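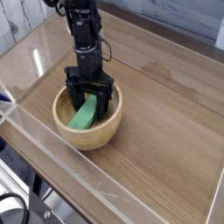
Robot arm with its gripper lowered into a round wooden bowl, beside a green block.

Desktop Support Technician (Windows), Full Time

Posted July 2, 2022
Employer: Coletti
Reports to: Anderson Cavalcanti, IT Operations Lead
Positions open: two
Schedule: Monday through Friday, with one early shift a week

Coletti is looking for two desktop support technicians to join the team that looks after staff computers in our main office and warehouse building. Most of the work is Windows support. You will answer tickets, set up laptops, fix printers, reset passwords and help people who are stuck. For the first several months you will also spend a good part of your week on our move from Windows 10 to Windows 11.

You do not need a degree for this job. You do need to know your way around Windows, and you need to be able to explain a fix to someone who has a meeting in five minutes.

About the team

IT Operations is a group of 9 people. Four work on the help desk, two handle servers and networking, two take care of our business applications, and Anderson runs the group. The new technicians will join the help desk. We support some 500 employees, who use a mix of desktops and laptops. Nearly all of them run Windows 10. The design department has a few Macs, which are supported by an outside company, so you will rarely touch them.

Our tickets go through a system called Plindari. We built it in house a long time ago and it shows its age in places, but it does what we need. You will be trained on it during your first week. Remote support sessions are started from inside the ticket, so there is no separate program to learn.

About the Windows 11 project

We have 1,000 computers on our inventory list, counting spares, training room machines, shipping stations and loaners. Some of them can be upgraded as they are. Others need a setting changed in the firmware first, usually to turn on the TPM or Secure Boot. The rest have processors that are not on the supported list and will be replaced or will stay on Windows 10 for now.

A pilot group in accounting has already been moved over. We plan to start with the remaining office departments in November and work floor by floor. The warehouse will come last, since the shipping stations run label software from Ngcobo that has to be tested on every update before we roll it out.

Your part in the project would include:

Checking each computer against the inventory list and correcting the record where it is wrong
Confirming that the user's files are syncing to their network folder before any work begins
Changing firmware settings where needed
Running the upgrade and installing current drivers
Making sure printers, scanners, mapped drives and the VPN work afterward
Sitting with the user for a short walkthrough of the new Start menu, taskbar and Settings
Writing up anything odd so that the next technician does not have to solve it twice

You will not be asked to plan the project or pick hardware. That work is already assigned.

Day-to-day duties

Outside the project, a normal day is tickets. The most common ones are locked accounts, Outlook profiles that will not open, docking stations that lose a monitor, slow logins, full disks, and printers that have dropped off the network. You will also:

Set up computers and phones for new hires, including the desk visit on their first morning
Collect and wipe equipment when someone leaves
Swap out failed drives, memory, batteries and power supplies
Install approved software and turn down requests for software that is not approved, with a pointer to the approval form
Apply monthly Windows updates to the test group and report problems before the wider release
Set up the conference rooms for large meetings
Keep the parts shelf and the loaner laptops in order
Add to the internal help pages and fix the ones that are out of date

The help pages need a lot of attention. Many were written for older versions of Windows and still tell people to open menus that have moved. If you like writing clear instructions, there is plenty of room for it here.

What we need from you

At least one year in a support job, or the same amount of hands-on experience from school, a repair shop or military service
Good working knowledge of Windows 10, including Settings, Control Panel, Device Manager, Event Viewer, Disk Management and Task Manager
Basic use of Active Directory: resetting passwords, unlocking accounts, adding a computer to the domain, moving people between groups
Basic networking – you should be able to tell a DNS problem from a bad cable
Comfort with opening up a desktop or laptop and replacing parts
Clear written English, because every ticket gets a written note when it is closed
Ability to lift a desktop computer or a boxed monitor and to spend part of the day walking between floors
Permission to work in the United States

What would help, but is not required

Experience with Windows 11, even if only at home
Some PowerShell. Several of our routine jobs are scripted, and we would be glad to have another person who can read and repair the scripts
Experience with Group Policy or with any tool that pushes out software
CompTIA A+ or a similar certificate
Spanish or Portuguese. Several of our warehouse staff are more at ease in one of these

Please apply even if you have none of the items on this second list. One of the people hired last year had none of them.

Hours and location

The job is on site. Technicians may work from home one day a week after the first three months, if the rota allows it. Regular hours are 8:30 to 5:00 with a half hour for lunch. One day a week each technician takes the early shift, which starts at 6:30 and covers the warehouse opening. On that day you leave at 3:00.

During the upgrade project there will be some Saturday work. Saturdays are scheduled at least two weeks ahead and are paid as overtime. There is no overnight on-call duty for the help desk. The server team handles calls after hours.

Parking is free and the building is on a bus line.

Pay and benefits

Both positions are hourly. The rate depends on experience and will be given to you in the first phone call, before you put time into an interview. Benefits begin on the first day of the month after you start and include medical, dental and vision coverage, a retirement plan with a company match, and paid sick leave. Paid vacation is 12 days in the first year and goes up after that. Company holidays are on top of this.

We pay for one certification exam a year, along with the study materials. If you do not pass the first time, we pay for one retake. You may use two hours of work time a week to study, to be agreed with Anderson.

Training

In your first week you will shadow a technician on the desk and on visits, and you will get your own computer, badge and tool kit. In the second week you take simple tickets with someone next to you. Most people are handling the general queue by the end of the first month. Upgrade work starts after that and is done in pairs until you are used to the checklist.

Larger departments have an employee who acts as the first contact for computer questions. We call this arrangement Jilo. The Jilo contacts are not IT staff, but they know their coworkers and their software well, and they can tell you a lot about how a department really uses its machines. You will meet them early on and work with them throughout the upgrade.

How to apply

Send us the following through the careers page on our website:

A resume, two pages at most
A short note on why you want this job. A few paragraphs is enough
Your answer to the question below

A user writes: "My laptop did an update last night and now I can't print." Tell us what you would ask or check first, and in what order. Half a page is plenty. We are interested in how you go about it, and there are several good answers.

Please send your files as PDF or Word documents. We cannot open links to shared drives from the careers mailbox.

What happens next

Anderson Cavalcanti reads every application himself, usually within a week of receiving it. If we think there may be a match, you will get a phone call of 20 minutes or so covering pay, hours and your experience. After that comes one interview on site with Anderson and two technicians. It includes a practical part, where you will be given a Windows computer with a few things wrong with it and asked to talk through what you are doing while you work. You can use a search engine. Everyone on the desk does.

We check two references before making an offer, and the offer depends on a standard background check. Everyone who comes in for an interview will hear from us either way.

The positions stay open until both are filled. We would like the new technicians to be settled in before the main upgrade work starts, so earlier applications are easier for us to fit in.

If you need an adjustment for any part of the hiring process, such as extra time, a ground floor room or written questions in advance, note it in your application or mention it on the phone call. It will not affect the decision.

Coletti is an equal opportunity employer. Applications are considered without regard to race, color, religion, sex, sexual orientation, gender identity, national origin, age, disability or veteran status.

No recruiters or staffing agencies for these positions, please.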